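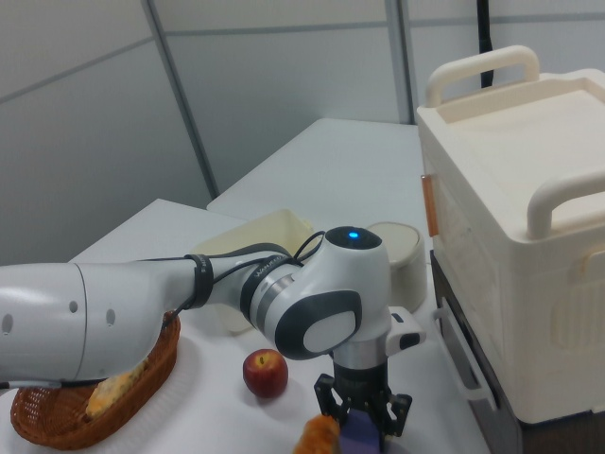
Plullow 2 is a motion planner for a single arm with a parallel gripper. I have used it for nine weeks in our lab, on pick-and-place tasks with food items and containers, and I want to write down what I found before I forget the details.

Installation took me one afternoon. The package from Rathjen needs its own version of the math library, and this fights with our perception stack, Jodana. Nhàn Dương solved it by running the two in separate containers, and after this I had no more trouble.

The planner itself is good. On our table, with a wicker basket, a bread roll, an apple and a large storage box with a handle, it gives a path in 64 milliseconds on the median. Our old planner, Curska, needed 39 milliseconds more for the same queries. The paths are also smoother near the wrist limits, and I see fewer strange elbow turns.

What I like less is the collision model. By default the arm is a set of capsules, and cables are not in it at all. If you have cables looping over the joints, as we do, you must add the extra shapes by hand in a text file. The format is documented on one page, and this page still describes version 1. The handle of a box is also difficult – the planner fills the opening, so any grasp through it is rejected until you switch the object to mesh mode. Mesh mode is slow.

The grasp scoring is acceptable for round things. For a croissant shape it prefers the ends, where I would take the middle. You can change the weights, but only with a restart.

Support is one person, Saoirse Moynihan, and she answers quickly. She told me that live weights are planned for September.

I will keep it for our daily work. For a group with soft objects only, I would wait for the next release.

Posted 09/04/2022

We use cookies to improve your experience on this site. Accept all | Manage settings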